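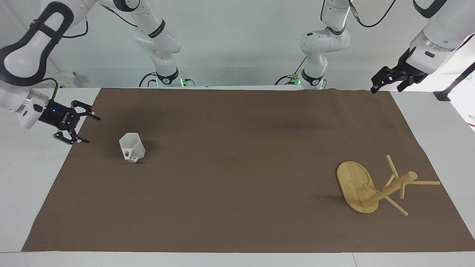
Spare parts are the whole story, according to Debashish Khan, and anyone who values Kenoleo on its order book for new pumps is looking at the wrong page of the accounts. He has held the shares through two chairmen and one suspended dividend, and he says he has never bought them for the pumps.

Kenoleo makes slow-running pumps for thick liquids: molasses, slurry, printing ink, chocolate, the sludge that comes off the bottom of a settling tank. Its works are at Stomport, on the river side of the railway line, in buildings put up in stages as the money allowed. The company employs 508 people and has been listed since the founding family needed cash to settle a tax bill. The family still owns enough of the shares to decide most things.

On paper it isn't a business that gets much attention. Sales of new machines go up when sugar refiners and water companies are spending and go down when they stop. In a poor year the foundry works a short week. Few brokers cover the shares, and on many trading days only a handful change hands.

The parts side looks different. A Kenoleo pump has a rotor and a rubber-lined stator, and the lining wears. In a sugar plant it might last two seasons. In a sewage works with grit in the feed it can be finished in months. The pump body goes on for decades, and each one in the ground is a customer for linings, seals, shafts and bearings until somebody digs it out.

For many years the company did little with this. Parts were sold from a counter next to the dispatch bay and priced from a printed list which was revised when someone remembered. The sales force was paid on new machines and passed parts enquiries to whoever picked up the phone. Customers who got tired of waiting went to Bisano, a rival that had begun making copies of the most common Kenoleo linings and could deliver them faster than Kenoleo could.

Renato Magbanua came in as managing director after the worst of that period. He had run a lift maintenance firm, where the contract to look after the machine was worth more than the machine, and he thought the same ought to hold at Stomport. The first thing he asked for was a list of every pump the company had sold and where it was. There wasn't one. There were order ledgers, some on paper, and drawings filed under the names of customers who had since merged or closed.

Putting the list together took longer than any of the changes that followed. Two people from the drawing office did most of it, working backwards through the ledgers and ringing round. They found pumps running under other makers' nameplates and pumps the owners thought had been scrapped.

The stock came next. The 80 parts most often ordered are now kept on the shelf and sent out the same day. Everything else is made to order, with a delivery date the works has to agree before the customer is given it. Prices on the common linings were cut to within reach of Bisano's copies. Prices on the rare parts, which no one else makes, went up.

Some of the older customers didn't like that. Liu, a distributor that had carried Kenoleo parts for 10 years, gave up the line and took on a competing range. Magbanua says the loss hurt for a season and that most of the end users came back and bought direct. Liu's view is that it had built up the trade in the first place and was priced out of it.

There are reasons to be careful with the shares. The pension scheme is large for a company of this size, and the next valuation is due in March. The foundry needs a new furnace. Parts and machines are reported together, so outsiders have to work out the split from the odd remark in the chairman's statement - and the chairman doesn't make many remarks.

Khan has written to the board asking for separate figures. The reply was polite and said the matter would be kept under review. He has asked again this year, and means to put the question from the floor at the annual meeting if the accounts arrive in the same form as before.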